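Door handles by remote control – how many demos before it stops being silly?

Sim and Teleop board > Showing by hand

mudguard_44
11 April 2023
Right, been driving the arm round a simulated flat for a fortnight now, recording door demos with the Trotent hand controllers. 179 takes so far. Policy trained on them still goes for the handle like it's swatting a wasp. Lever handles only, nothing fancy. Anyone got a rough idea what's enough? Also is it worth mixing rooms or should I stay in one till it works

pelican_crossing
179 is loads for one door. Bet half of them are rubbish though. Watch them back at double speed, bin anything where you stopped and had a think. The policy learns the dithering as well as the door.

mudguard_44
Some dithering yes. Depth is horrible through the headset, I creep up on the handle then sort of prod.

This room is the one giving me grief:
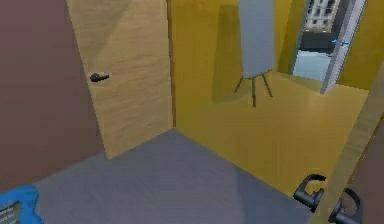 Room 2, the one with the easel. Black levers bottom right.

Curly levers up close, small straight one on the door over on the left, pale blue one on the grey door. Three diffrent shapes before you've even left the room. My takes are nearly all on straight ones.

osier
Well there's your answer. Straight lever you can press anywhere along it. Curved one you need to come down on the right bit or you slide off. Record 50 on the curly sort and nothing else, then see.

pelican_crossing
Disagree. 50 of one sort and it forgets the rest, seen it happen. Mix from the start. Fewer of each, all clean.

osier
It doesn't forget if you keep the old takes in the training set?? Nobody said throw them out.

pelican_crossing
Fair, read it too fast. Still say mix.

tinfoil_tam
Different view – stop using the controllers. I did drawers on a real arm, a Kikura with the motors slack, just held the wrist and walked it through. Night and day. You feel the thing give so you stop pushing. With remote control you've no feel at all, you're guessing from a picture.

mudguard_44
Can't grab a simulated arm by the wrist mate

tinfoil_tam
No but you can use a small leader arm on the desk and have the sim one copy it. Lavoie plans are free, printed mine over a weekend. Even without force coming back it's better than waving controllers about.

osier
Second that. Only moan is the elbow joint gets floppy, put a rubber band on it.

zuvine_user
Running Zuvine for the recording here. It has a trim setting that chops the still bits at the start and end of each take, off by default for some reason. Doesnt touch pauses in the middle, you still have to do those yourself.

mudguard_44
Did not know about trim. Turned it on. Been through the old lot as well – 44 binned, mostly me hovering.

Going to do curly levers tonight, old ones left in, so osier's way first. If it's still swatting I'll do the mix and pelican can be smug. Leader arm will have to wait till June, printer's in bits.

pelican_crossing
Already smug. Post the failures too please, not just the good runs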